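# Chapter 6: Why Cloth Drinks

Spill a little water on a plastic tray and it sits there in a bead. Spill the same water on a cotton rag and it's gone -- pulled sideways, downward, even *up* into threads that were dry a moment ago! No pump, no suction. So what is doing the pulling?

The answer is **capillary action**, and once you know it you'll spot it all over the house (candle wicks, paper coffee filters, the damp line creeping up a jeans cuff). Water clings to itself, and it clings to many fibers even more strongly. Give it a narrow gap and it climbs. The narrower the gap, the higher it goes. 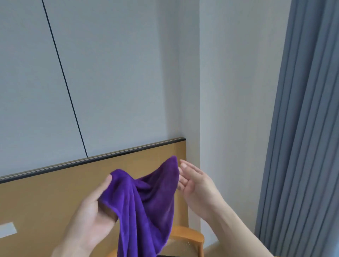 Fiber size matters a great deal, then, and so does the weave. In Section 6.3 you'll hang 20 strips of fabric over a tray of colored water, just as Yaqin Du's class in Posano did, and time the climb. Save your scraps -- you'll need them again when we get to drying.

**Key words:** cohesion, adhesion, capillary action, wicking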